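Nisha Bhardwaj
@nishab_lets

Spent the morning moving our lettings listings onto the new Finirgate feed. Writing down what changed, for anyone at another small agency who has it coming. Thread.

Nisha Bhardwaj
@nishab_lets

We had 298 live and archived listings to bring over. The import tool took all of them but put 34 into a holding list called "Needs attention". They don't show on the public site until you clear them one by one.

Nisha Bhardwaj
@nishab_lets

Most of ours were in there for the same thing. The old system let you leave the council tax band blank. The new one doesn't. You can pick "Not yet known" from the menu and it will go through, but it comes back to you as a reminder after a fortnight.

Nisha Bhardwaj
@nishab_lets

The address field is now split into four. If you used to type the flat number after the street name, the import puts it in the wrong box. Flat 6 at Bhatia Court came out as a house called 6. Check your flats before anything else.

Nisha Bhardwaj
@nishab_lets

Descriptions: the limit on the short summary is 212 characters, spaces counted. Anything longer is chopped with no warning. I found one of mine that ended on "close to the station and".

Nisha Bhardwaj
@nishab_lets

The full description has no limit that I have hit. Line breaks survive. Bullet points don't - they turn into question marks. 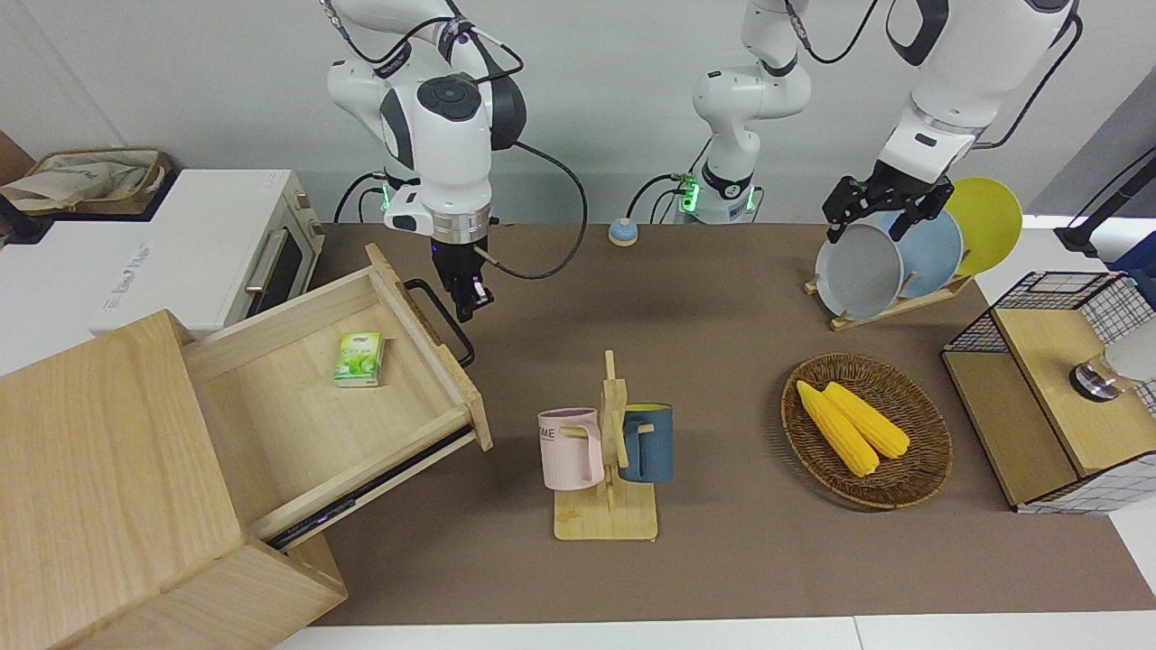 Nisha Bhardwaj
@nishab_lets

Status names have changed as well. "Let agreed" is now "Under offer" on the agent side but still says "Let agreed" to the public. Mohit Shakya in our office changed a dozen of them by hand before we noticed the two were the same thing.

Nisha Bhardwaj
@nishab_lets

Available dates. If the date has passed, the listing drops to the bottom of the search results. It used to just say "Available now". You have to go in and tick the "Now" box yourself.

Nisha Bhardwaj
@nishab_lets

Logins: one per person, no shared office login any more. Rekha Mishra set ours up and it took her most of an afternoon, mainly waiting for the confirmation emails. Ask people to look in their junk folder.

Nisha Bhardwaj
@nishab_lets

If you also send listings to Hurent, turn that link off before you import and back on after. We left it on and had every two-bed in Maltomska Road showing twice. Their support line removed the copies the same day, so no harm done.

Nisha Bhardwaj
@nishab_lets

Things I like: you can now set a viewing slot on the listing itself, and the landlord gets a copy of the booking. Search by reference number works properly. Pages load faster on my phone.

Nisha Bhardwaj
@nishab_lets

Things I don't: no bulk edit for rents. Brijesh Semwal at the branch across town asked them about it and was told November. I'll believe the month when I see the button.

Nisha Bhardwaj
@nishab_lets

Someone has asked whether old enquiries come across. They do, but only the name and the message. Phone numbers stay behind, so export those first. The export is under Reports, then Contacts, and it comes as a spreadsheet.

Nisha Bhardwaj
@nishab_lets

Also asked: yes, the old site stays up to read for 90 days after you switch. You can't edit anything on it.

2021-07-21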